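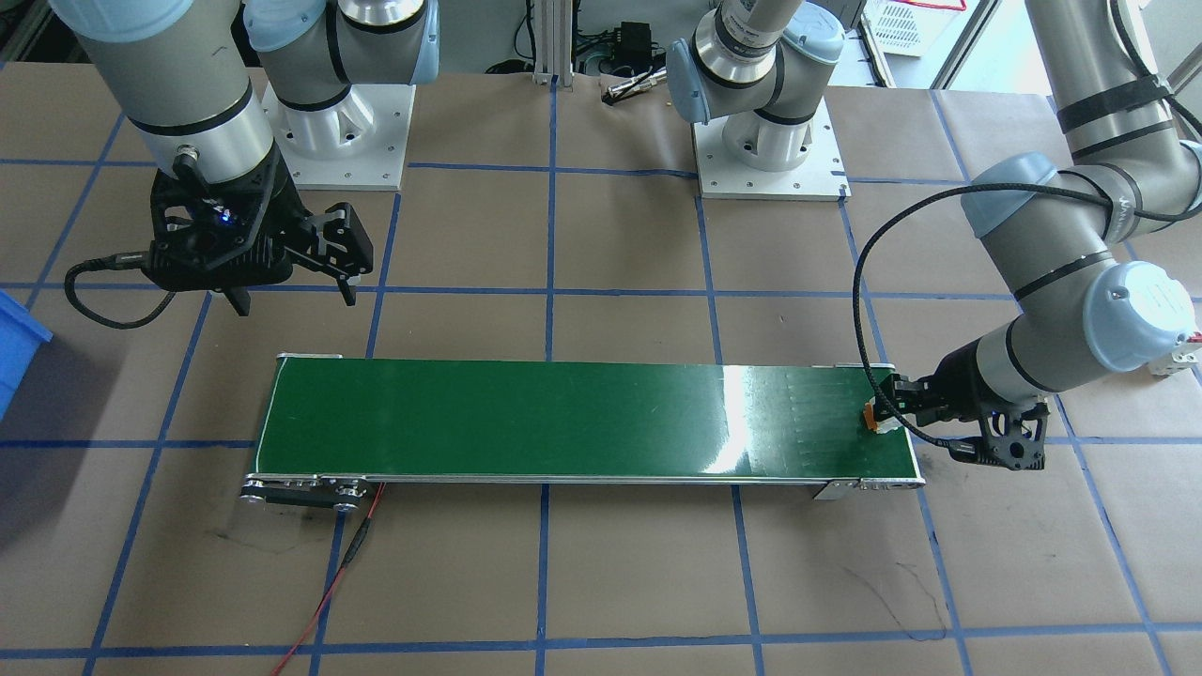 New house rules for the two-arm cells at Ustley

The robotics workshop at Ustley has put its new rules for shared robot cells up on the wall, and I've spent a good part of this week reading them, arguing over them and (mostly) agreeing with them. They come into force in April, they run to four pages, and they apply to everyone who touches a cell with two arms and a belt between them. That includes me, so I was never going to be a neutral reporter on this one!

If you've not been in for a while, the two-arm cells are the ones where both arms can reach the same conveyor. One puts things on, the other takes them off, or they both pick from the same stretch of belt, depending on what you've asked for. They're lovely to work with and they have a nasty habit of showing up every lazy thing you did in your setup. With one arm you can get away with a lot. With two you have twice as many cables, a belt that doesn't care what either of them is doing, and a patch in the middle where both of them could quite happily turn up at once.

The rules were written by Daryna Palamarchuk and Orest Pylypenko, with a lot of red pen from Roksolana Stasiv, who looks after the risk assessments. They went back through the cell logbooks to do it. That's 1,215 entries going back to when the first cell was built, and 78 of them mention an arm being stopped by hand. No injuries in there, I'm glad to say, but plenty of snagged leads and a fair few squashed parts.

"I thought it would all be collisions," Daryna told me. "Most of it was cables and people forgetting what the last person had left running."

So cables get a whole page to themselves. Any lead that runs along the outside of an arm has to be tied at both sides of each joint, with enough slack for the full turn of that joint and no more. Before a new program runs at anything above crawling pace, you have to take the arm slowly through its furthest positions and watch the lead the whole way. Watch the lead, mind, and leave the gripper to look after itself for a minute. I am terrible at this. My eyes go straight to the fingers every time, and I have the replacement gripper cable on my bench to prove it.

Leads that cross the table top are dealt with separately. Power for the belt has to leave by the shortest way to the table edge, outside the area either gripper can get down to, and any inline connector has to sit where you can reach it with both arms parked. There was some grumbling about that one, as it means moving a socket on two of the tables. It's going ahead all the same.

Then there's the shared zone, which took up most of the discussion. Every cell now has to have its shared zone written down in table squares, using the taped grid, and the list goes on the card by the stop button. Only one arm may be in those squares at a time. The arm that wants in has to ask for the zone in the program and wait until it gets it, and if it's been waiting too long both arms stop and the belt stops with them. You can't have a program that just relies on the timing working out. Quite a few of ours do just that (mine, again), so there's a bit of rewriting to be getting on with.

Yevhen Kushnir had a go at converting one of the older sorting programs to see how painful it would be. It took him an afternoon. The sorting came out slower, which he'd expected, and he then got most of that back by moving the left arm's waiting position nearer to the belt. He's written up what he changed and it's in the shared folder under his name, with before and after versions. I'd start there if you have something similar.

The tape itself gets a mention too. The squares are what we all use to talk about where things are, so a line that's peeled or drifted has to be replaced before the cell is used again, and the covering paper changed when the marks on it can't be told from old ones. Pen marks on the paper are still allowed. They have to be dated if you want them kept, and anything undated is fair game for whoever changes the paper next. I did ask whether we might have a printed mat in place of all this. Roksolana says the Pirkden workshop tried one, and it crept every time somebody leaned on it, so tape and paper it is.

Speeds are the part that'll be felt most by people in a hurry. With the guard door open and someone at the table, only one arm may be live, it has to be in slow mode, and the belt has to be off. The old sheet said the belt "should normally" be off, and you can guess how that was read. For a first run after any change at all, even a small one, both arms stay in slow mode for ten full cycles with a hand near the stop. After that you can bring the speed up in steps. Each step gets written in the log, with your initials.

I did think ten was a bit much. Orest's answer was that the faults he found in the logs tended to turn up a little way into a run, when a part came down the belt slightly turned or the gripper hadn't opened quite as far as before. Two or three cycles wouldn't have caught those. Fair enough, I suppose, and ten slow cycles is about one mug of tea.

There's a shorter section on grippers. Fingers are to be checked at the start of each session for wear and loose screws, and the grip force is to be set for the part you're using today and noted on the card. Nothing is to be left held in a gripper when you go. If the power drops, some of ours keep their grip and some let go, and the next person shouldn't have to find out which. The same goes for parts left on the belt. Put them in the bin, please, even if you're only off for lunch.

Tools have to be off the table before either arm goes live, all of them, including pens and the little hex keys. I'd have said we were good at this already. Then Daryna read out a handful of log entries and I went rather quiet.

The bit I like best is the handover card. It's a single side, and it asks what was last run, what's been changed, what's odd and who to ring. It replaces the old handover form from Pasichnyk, the firm that supplied the first cell's guarding, and which was never really meant for this sort of thing anyway. The old forms can go in the recycling. We've got roughly 2,000 of them in the store cupboard, so if you've any use for scrap paper with boxes printed on it, do come and help yourself.

What isn't in the rules yet is anything much on people working side by side with a moving arm. Orysia Panasiuk, who runs the training, wanted that held back until the risk assessments for it have been done properly, and she's got her way. For now the answer is that you don't do it here. She's also asked me to point out that the new rules sit on top of the legal and manufacturer's requirements and don't replace any of them, so the manuals are still to be read and are still on the shelf behind the door.

Everyone who has a key fob for the cells needs to go through a short session with Orysia before the rules start. It's an hour, half of it at the table, and you'll be asked to stop a running cell, free a trapped part and restart it with the card filled in. I went to the trial one. I got the stop and the part right and then forgot to write down the speed, so I had to do the last bit again with everybody watching, which was good for me, I'm sure. Fobs that haven't been signed off will stop working, and no, she can't do it over the phone.

Our friends at Bollska are taking a copy of the rules to try on their own packing cells, with their own people marking up what doesn't fit. They use longer belts than we do and they've already said the one-arm-in-the-zone rule may need splitting into two zones. Daryna's keen to see how that goes and would like to borrow it if it works.

Printed copies are in the tray outside room 594, and there's a bigger-print version if you ask at the desk. Comments go to Orest by email or on the sheet pinned next to the rules, where there are already three about the tape and one, in capitals, about the tea.

Posted March 31, 2026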